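ok a few of you asked how the family recipe project is going so here's a little thread. grab a coffee, I ramble

quick recap: my grandmother left a tin of recipe cards, 302 of them, in three languages and one handwriting that only my aunt Edit can read. I said in April I'd type them all up. haha

2/ the problem is she never wrote amounts. it's all "flour as it takes" and "butter like last time." last time WHEN, grandma

3/ so I cook each one until Edit Kerekes herself (toughest judge in the family) says yep, that tastes like it. some get there in one go. the walnut crescents took 7 tries and I still think the oven was lying to me

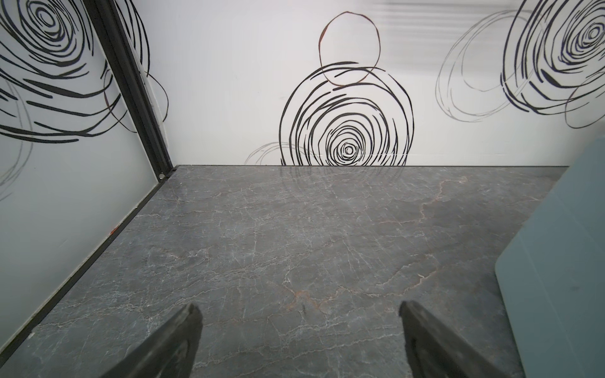 4/ my big discovery this month is that cold dough fixes almost everything. I used to roll pastry the second it came together and wonder why it stuck and shrank. now it gets a proper nap in the fridge first. a stone-look top like this gray one with the white veins and those few rusty orange lines makes me want to roll out strudel all afternoon, but my kitchen has a wobbly table and a board from my college days, and the crescents don't seem to mind!

5/ also please label your cards, people. I have one that just says "Donal's" with a list of spices. asked Donal Dolan, who used to live next door to her. he has no memory of it. made it anyway – it's a rub for pork and it's so good

6/ things I've given up on: the aspic. both aspics. I typed them up word for word and wrote "good luck" underneath

7/ Róisín Egan asked if this will be a real book. maybe? right now it's one very long file and a folder of scans. I'd be happy with a spiral-bound thing for the cousins at the holidays

8/ if anybody's grandma made a poppy seed roll with lemon AND a spoonful of sour cream in the dough, please tell me how long you let it rise. my card says "until after church"

9/ going to try it tomorrow with 2 hours and see what happens. will post the roll, even if it splits down the middle like the last one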